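The New Arm on the Bench

I have been meaning to write this one since March, and every time I sat down I ended up telling my husband about it over the dishes instead, so he has heard it in about five versions and you are getting the sixth. Get a cup of something. I'm not known for being quick.

For those who are new, I work at Willholm, where we put together small kits and assemblies for other companies. Somebody sends us bins of parts and a drawing, and we send back trays with everything seated where it belongs. I started on the trays 15 years ago, when my youngest was in second grade and I needed a shift that ended before the school bus came. I can still do a full tray with my eyes on the clock. It is fiddly work and hard on the thumbs, and I have liked it more than I ever expected to like anything with a time card attached.

Last year the word "automation" started turning up in meetings. You know how it goes: first it's in a slide, then it's in the break room, and then people you've eaten lunch with for ages are doing math on napkins about how many paychecks they have until the house is paid off. I did the napkin too. I won't tell you what mine said.

What we got, in the end, was a trial bench in the back room, set up with the help of a small outfit called Wakier. I had pictured something like the car commercials, sparks and cages and all that. It was one arm and a table. My supervisor, Denise Pilkington, asked for two people from the trays to spend part of each shift there, and I put my hand up mostly because I would sooner look a thing in the eye than hear about it secondhand from the smokers' door.

The first surprise was the toys. The practice work is all done with LEGO, on one of those gray baseplates like my boys had, and with little building blocks in yellow and pink and teal. I laughed out loud the first morning. But it makes good sense once you've stood there a while. A block has to go down square on its studs, same as our parts have to go down square in their pockets, and if you get it wrong you've lost a bit of plastic and no customer is waiting on it. The black-and-white squares at the corners of the plate are for the camera, so the system can work out where the plate is and which way it's turned. We set it down crooked on purpose, different every time. I got very creative about crooked.

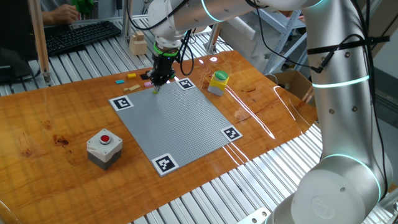

What I do back there now

People ask me this at church and at the grocery store, and I never have a short answer. A good part of it is laying out. I put the blocks on the table the way they'd really land if a person in a hurry set them there, some close together, some off by themselves. The engineers at first wanted them in nice rows, and I told them that in all my years on the trays no bin had ever handed me a nice row. They wrote that down! I was so pleased I called my sister from the parking lot.

Then there's the watching. The arm takes hold of a block and brings it down over the plate, fingers pointing straight at the floor, and I have learned to see trouble coming the same way I could see it in a new hire. There's a certain tilt. If a block is pinched too near one end it will rock when it touches the studs, and I'll say "no, no, honey" to it, out loud, as if it could hear me. I have the green button and the red button on the table, and I am not shy with the red one. Denise told us on day one that anybody at the bench may press it for any reason and won't be asked to defend it, and she has kept her word on that, which I give her a lot of credit for.

And there's the writing up, which I dreaded. We keep a log of every run that goes wrong and what we think happened. My spelling is my spelling, but I've filled 2 notebooks and the young man from Wakier takes copies of the pages home with him. It is a strange feeling at my age to have your opinion on how to hold a small thing be worth copying.

The part that isn't so cheerful

I don't want to make it sound like a commercial. When this moves onto the real trays, there will be fewer hands needed for the plain seating work, and management has said so to our faces. There are some 80 of us on the floor. The plan on paper is that people move over to inspection, changeovers and running the benches, and no one is let go on account of the arm. I believe the people who told me that meant it. I also worked at Hotex before this, a long time ago, and people meant things there too.

What bothers me more day to day is the quiet. On the trays you sit elbow to elbow and you talk, and that's how I learned who was getting divorced and how to make a decent pie crust. At the bench you keep your eyes on the table, and the person working with you is usually at the keyboard. I brought it up with Denise, and she has moved our breaks back so they line up with everyone else's. It helped. I still miss the chatter in between.

My thumbs, on the other hand, are better than they've been in years. I opened a jar of pickles on my own the other night and made rather a show of it.

There are also a few ladies on the floor who won't come look at the bench at all, and I understand that. I've quit trying to talk them into it. I just tell them what it dropped that day, and they seem to enjoy that well enough.

The next step is supposed to be real parts, starting with a connector tray for Ragnarsson that every one of us hates, so if the arm wants to take that one off my hands it is very welcome to it. I've already warned the engineers about the little clip on the underside. They didn't believe me about the clip. I'll let you know how they get on, and the rhubarb post I promised is coming next, as soon as I find where I put the recipe card.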